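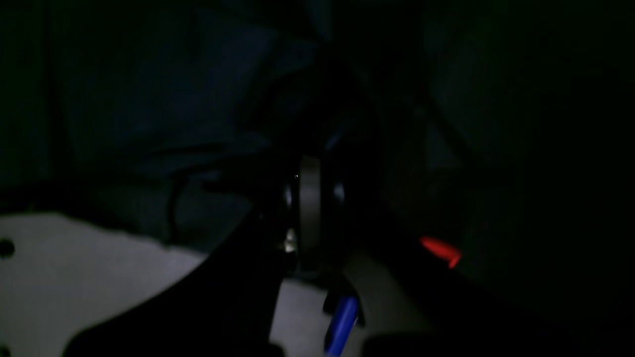 暗がりの作業台とロボットの黒いグリッパー。青と赤の小さな物が光を受けている。

家事・軽作業の自動化

家事・軽作業の自動化（かじ・けいさぎょうのじどうか）は、洗濯物をたたむ、机の上を片付ける、小物を拾って所定の場所に戻すといった、人が日常的に手で行う仕事をロボットに担わせる技術、およびその研究分野である。掃除機や食器洗い機のような専用機も広い意味では含まれるが、本項では主に、腕（マニピュレータ）と手先（エンドエフェクタ）を備えたロボットによる作業を扱う。

「もうできるのか」という問いに一言で答えるなら、条件をそろえた場所ではかなりできる、普通の家の普通の朝にはまだ難しい、となる。とはいえ、この分野の進み方は見ていて実に面白い。少し前まで布を一枚つまむだけで研究発表になったのに、いまではシャツをつかみ、広げ、半分に折り、裾をそろえるところまでが一続きの課題として扱われている。

目次
概要
難しさの所在
布をたたむ作業
小物を拾う作業
装置の構成
作業の覚えさせ方
家庭での状況
作業場での状況
評価の方法
安全と置き場所
用語
関連項目

概要

産業用ロボットは、同じ形の部品が同じ位置に届く環境で大きな成果を上げてきた。溶接や塗装、箱の積み付けなどがその代表である。家事はその反対側にある。タオルは毎回違う形で丸まり、ペンは転がった先で止まり、靴下は片方だけ裏返っている。人間はこうしたばらつきをほとんど意識せずに処理しているが、機械に同じことをさせようとすると、見る、考える、つかむ、力を加減するという全部の段階で問題が現れる。

軽作業という語は、工場や店舗の裏方で行われる、比較的軽い物を扱う手仕事を指す。検品後の衣類をたたみ直す、工具を定位置に戻す、部品を小分けにする、といった仕事である。家事と軽作業は場所こそ違うものの、求められる手の動きは驚くほど似ている。そのため、研究上は両者をまとめて論じることが多い。

自動化の度合いには幅がある。人が遠隔で腕を動かす段階、動きの一部を機械に任せる段階、始めから終わりまで機械が行う段階があり、紹介映像だけを見てどの段階なのかを見分けるのは専門家でも難しい。腕の動きが滑らかだからといって、機械が自分で判断しているとは限らない。

難しさの所在

第一に挙げられるのが、形の定まらない物（柔軟物）の扱いである。金属のブロックなら、位置と向きが分かれば状態はほぼ決まる。布の場合、しわの一本一本まで含めると状態の数は事実上無限になる。しかも触れるたびに形が変わるため、先に立てた計画が途中で役に立たなくなる。

次に、隠れの問題がある。ロボットが物に手を伸ばすと、自分の腕や手先が対象を覆ってしまう。上から見るカメラでは、つかむ直前の、いちばん見たい部分が見えなくなりやすい。手首に小型カメラを付ける方式はこの点で頼りになるが、そのカメラの視野には今度は手先そのものが大きく写り込む。両方の視点を組み合わせる構成が広く使われているのはこのためである。

照明も侮れない。暗い場所に置かれた暗い色の物は、カメラにとって輪郭のない塊になる。黒い手先、紺色の布、影になった台の縁といった組み合わせでは、画像から境界を取り出すこと自体が難しく、かろうじて明るく写る小物だけが手掛かりになることもある。家庭の照明は時間帯や天気で変わるため、研究室で調整した認識の仕組みを持ち込むと、夕方になったとたんに成績が落ちるという報告は珍しくない。

力加減についても触れておきたい。卵と缶詰を同じ力で握るわけにはいかず、布は強く引けば伸び、弱ければ滑り落ちる。人の指先には触覚が密に分布しているが、多くのグリッパーは二本の指が開閉するだけの単純な作りで、触れた感覚をほとんど持たない。それでも工夫次第でここまでできるのか、と感心させられるのがこの分野の楽しいところでもある。

布をたたむ作業

衣類をたたむ作業は、この分野を代表する課題として長く取り組まれてきた。目標が分かりやすく、うまくいったかどうかを誰の目でも確かめられ、しかも技術的な難所が一通りそろっているからである。

作業はふつう、次のような段階に分けて考えられる。

取り上げ：山になった衣類から一枚だけをつかむ。布の端が見えないことが多く、二枚まとめて持ち上げてしまう失敗がよく起こる。

広げ：つかんだ衣類の角や肩を探し、平らな面に広げる。たたむ段階より難しいとされることが多い。空中で持ち替えながら角を探す方法と、台に置いて端を引っ張りながら整える方法がある。

折り：広げた衣類を決まった線で折る。両腕を使えば袖と裾を同時に押さえられるため、片腕に比べて布のずれが小さくなる。

仕上げ：折り目を押さえ、しわをならし、積み重ねる。見栄えを左右する段階だが、どこまで整っていれば十分とするかは人によって違う。

Tシャツはこの課題で最もよく使われる衣類である。左右対称で留め具がなく、袖という分かりやすい突起がある。一方、胸や裾にあるプリントは、認識の助けにも妨げにもなる。向きを知る目印として使える反面、しわや別の布片と取り違えられることもある。
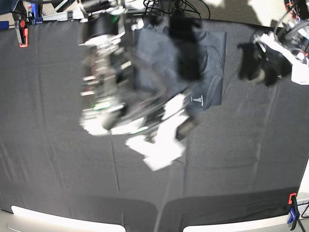 灰色の布を掛けた作業台での作業。右腕は動いているためぶれて写り、そのすぐ右に、折られた紺色の衣類が置かれている。台の布はクランプで留められている。

作業台の側にも知恵がある。台に布を敷くと、つるつるした天板に比べて衣類が滑りにくく、指先が面に軽く当たっても衝撃が和らぐ。ただし敷いた布が一緒に持ち上がってしまうと元も子もないので、縁をクランプなどで固定することが多い。また、敷布と衣類の色が近いと境界が見えにくくなる。暗い灰色の上に紺色、といった配色は機械の目にはなかなか手ごわく、実験によってはあえてそうした条件を混ぜる。

折る動作では、布の下に指を差し込めるかどうかが鍵になる。薄い生地は台に張り付いたように見え、つまむには少し押して浮かせる必要がある。人は無意識に指を滑らせてこれを行っている。二指グリッパーでは、一方の指を台に沿わせ、もう一方で挟む動きが試みられている。布が浮いた瞬間をうまく捉えて一気に折り返す様子は、見慣れた研究者でも思わず身を乗り出すほどである。

なお、布の端を持ったまま速く振り上げ、空気の力で広げる方法もある。シーツを敷くときの人の動作に近い。うまく決まれば時間を大きく縮められるが、周囲に広い空間が要るため、狭い部屋には向かない。

小物を拾う作業

ペン、蓋、洗濯ばさみ、ねじといった小物を拾い、決まった場所に置く作業は、布に比べれば形が定まっている分だけ扱いやすい。しかし、細長い物は転がり、小さな物は指の陰に入り、光沢のある物は反射で位置がずれて見える。特に細い円筒形の物は、つかむ向きを誤ると指の間から飛び出してしまう。

色の鮮やかな物は見つけやすい。赤や青のように背景から浮き立つ色であれば、薄暗い場所でも一部が光を返すだけで候補として拾い上げられる。もっとも、見つかることとつかめることは別で、写っているのが物の先端だけなら、残りがどちらに伸びているのかを推定しなければならない。手首のカメラを少し動かして別の角度から見直す方法は、単純ながら効果が大きい。

穴の並んだ取り付け板の上で作業する場合には、穴を黒い小物と取り違える誤認が起こりうる。影と穴と黒い物体の区別は、人間なら一目で済むことが多いが、機械にとっては立派な研究課題である。

装置の構成

代表的な構成は、作業台、一本または二本の腕、手先、そして複数のカメラからなる。

腕：複数の関節を持ち、それぞれをモーターで動かす。家庭向けの研究では、人にぶつかっても大きな力が出ない軽量な腕が好まれる。関節の数が多いほど狭い所に手を回しやすい反面、制御は複雑になる。

手先：二指の平行グリッパーが最も普及している。構造が単純で壊れにくく、修理も容易である。人の手に似た多指ハンドは器用さで勝るものの、指の一本一本を思い通りに動かすのはまだ大仕事となる。指先の形を少し削る、滑り止めを貼るといった細かな改造が成績を大きく変えることがあり、現場ではこの種の工作が盛んに行われている。

カメラ：全体を見渡すものと、手首に付くものを併用する例が多い。手首のカメラは対象に近づけるが、手先や腕の一部が視野をふさぎ、動作中は画像がぶれやすい。

配線：論文ではほとんど語られないが、実際の装置では大きな関心事である。腕の動きに合わせてケーブルがたわみ、引っ張られ、ときに対象物に触れる。余裕を持たせすぎると垂れ下がり、切り詰めると可動範囲が狭まる。長時間の試験で最初に傷むのは、たいていこの部分である。

作業の覚えさせ方

動作を教える方法はいくつかに大別される。

手順を人が書き下す方法は古くからあり、動きの理由がはっきりしているため、失敗したときに原因を探しやすい。ただし、想定していない形に出会うと途端に手が止まる。

手本を見せる方法では、人がロボットの腕を操作して作業を行い、そのときの映像と関節の動きを記録する。十分な数の手本があれば、少しずつ異なる状況にも対応できるようになる。衣類のように状態を数式で書きにくい対象とは特に相性が良い。弱点は手本を集める手間で、一枚のシャツをたたむ動きを何度も何度も繰り返すことになる。操作者の癖がそのまま機械に移るという現象も知られており、慎重な人の手本で学んだ腕は、やはりどこか慎重に動く。

試行錯誤による方法では、機械が自分で動きを試し、結果の良し悪しから学ぶ。現実の装置で行うと時間がかかり部品も摩耗するため、計算機の中の模擬環境で先に練習させることが多い。ところが布の模擬は計算が重く、画面の中ではきれいにたためた動作が実物では空振りに終わることもある。この隔たりをどう埋めるかが、活発に議論されている話題の一つである。

実際には、これらを組み合わせることが多い。大まかな手順は人が決め、つかむ位置の選択だけを学習に任せる、といった折衷案は地味に見えるが、動かしてみるとたいへん頼もしい。

家庭での状況

床掃除のように、専用の機械が定着した家事はすでにある。一方、腕を持つロボットが家庭で日常的に働いている例はごく限られる。価格、大きさ、速さ、そして信頼性のいずれもが壁になっている。

速さについては、人が何気なく済ませる動作に、機械はその何倍もの時間を要することが多い。ただし家事には夜間や留守中に進めてもよいものがあり、遅いことが必ずしも致命的とはならない。朝までに洗濯物が片付いていればよい、という考え方に立つと、評価の物差しは大きく変わる。

信頼性の問題はより深刻である。十回に一回失敗する機械は、研究としては優れた成果でも、暮らしの中では人が付き添う必要がある。失敗したときに安全に止まり、やり直せるかどうかが、成功率そのものと同じくらい重視されるようになってきた。床に落ちたタオルに自分で気付いて拾い直す動作などは、派手さこそないが、家庭に近づくための大きな一歩といえる。

介護や生活支援の分野では期待がとりわけ高い。手の力が弱い人にとって、落ちたペンを拾ってもらえるだけでも暮らしの負担は軽くなる。万能の家事ロボットを待たずに、一つの動作に絞った補助具として使う道も探られている。

作業場での状況

作業場では家庭より条件を整えやすい。照明を固定し、台の高さをそろえ、扱う品目を絞ることができる。そのため、実用化は家庭より先に進むと見られている。

Drurnutanoのリネン作業場では、タオルの折りと積み重ねに両腕型の装置を試験的に導入し、2,000枚を処理した時点で運用を見直した。止まる原因として最も多かったのは、折る動作の失敗よりも、前の工程からタオルが重なったまま届くことだった。そこで取り上げの段階だけを人が受け持つ形に改めたところ、装置の停止は目に見えて減り、作業者からは、中腰の姿勢が少なくなって助かるという声が上がった。

この例が示すように、現場での自動化は工程のどこに機械を置くかという設計の問題でもある。全工程を任せようとすると最も難しい段階に足を引っ張られるが、得意な部分だけを切り出せば、いまの技術でも十分に役に立つ。

工具の片付けも有望な用途とされる。工具は形が決まっており、戻す場所も決まっている。Drondiaが公開した作業台向けの片付け装置は、作業者が席を離れている間に、散らばった小物を仕切り箱へ戻すという控えめな役割に徹したもので、華やかな紹介映像に慣れた目にはかえって新鮮に映る。

評価の方法

分野の発展に伴い、異なる装置の成績を比べる共通の方法が求められるようになった。衣類の種類、最初の置き方、制限時間、成功の基準が違えば、成功率の数字だけを並べても意味が薄い。

Drurkarは、こうした要望に応えて作られた試験手順の一つである。タオル、Tシャツ、小物の片付けを課題とし、最初の状態を手順書に従って乱雑にしてから開始する。5月に行われた公開試験では、参加した装置を合わせて2,702回の試行が記録され、途中で人が手を貸した試行も区別して集計された。人の介入を隠さずに数えるという方針は好意的に受け止められ、以後の報告の書き方にも影響を与えた。

Prokopenko指標は、たたみ上がりの見栄えを数値にする試みである。折り上がりの輪郭と目標の長方形とのずれを測り、0から1,000までの点を付ける。計算が簡単で使いやすい反面、内側の袖がよじれていても外形さえ整っていれば高い点が出るという指摘があり、目視による確認と併用されることが多い。

評価に際しては、試した条件の範囲を明記することが望ましい。明るい部屋と暗い部屋、見慣れた衣類と初めての衣類では結果が大きく異なる。失敗例を詳しく載せた報告ほど、後に続く研究者に繰り返し読まれている。

安全と置き場所

家庭や作業場では、人と機械が同じ空間を使う。腕が人に触れたときに止まること、電源が切れても物を落とさないこと、指を挟む隙間を減らすことなどが設計の基本となる。速く動く腕は作業時間を縮めるが、近くに人がいる場合は速度を抑えなければならない。

置き場所も現実的な問題である。二本の腕と台を備えた装置は場所を取り、腕が振れる範囲には物を置けない。住宅で使うには、使わないときに畳んでしまえる腕や、家具の下に収まる台が望まれており、すでにいくつかの試作が行われている。

カメラを備えた機械が室内を見ることへの配慮も欠かせない。画像を外部に送らず装置内で処理する、作業時以外はレンズを覆うといった対策が検討されている。

用語

柔軟物：布、ひも、袋など、力を加えると容易に形が変わる物の総称。
エンドエフェクタ：腕の先端に付き、物に直接働きかける部分。グリッパー、吸盤など。
把持（はじ）：物をつかんで保持すること。
持ち替え：一方の手先から他方へ物を渡す、または同じ手先でつかみ直すこと。
遠隔操作：人が離れた位置から腕を動かすこと。手本の収集にも用いられる。
介入：自動運転の途中で人が手を貸すこと。

関連項目

マニピュレータ
双腕ロボット
模倣学習
強化学習
画像認識
洗濯
整理整頓
福祉用具

最終更新：2022年1月14日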